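Slow is fine by me

I went to the open day at Olico expecting to be back in the car within the hour, and I ended up staying until they started stacking the chairs. My brother-in-law had the spare ticket and a cold, so off I went in his place, with a thermos and no great hopes (I have sat through a few robot demonstrations in my time, and they tend to involve loud music).

There was no music at this one. Paula Surdu, who ran our session, talked the way my old shop teacher used to talk, half to us and half to the bench, and she let the arm take as long as it liked. A man behind me kept sighing. He wanted to know when it would speed up, and she told him, very kindly, that it wouldn't be speeding up today.

I've been turning that over ever since, and I think she had it right. We've been trained to clap for fast. But the jobs I'd want help with at home, now that my hands aren't what they were, are fiddly little ones – getting stems into a vase without knocking the vase over, for instance – and I don't care one bit if they take all morning.
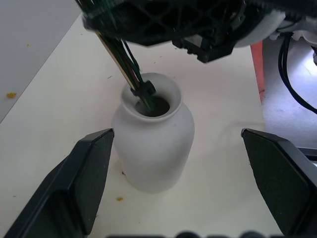

My friend Cosmin Jitaru disagrees, and he told me so at length over soup. He says a machine that costs more than his truck ought to beat him at something, and I do see his point. Still, I'd ask him to go and stand close to one for 7 minutes before making up his mind. I found I was leaning in and holding my breath, same as I used to when my daughter was learning to pour her own milk.

They're holding another open day in April and I've already put my name down for two seats. Cosmin can have the other one if he promises not to sigh.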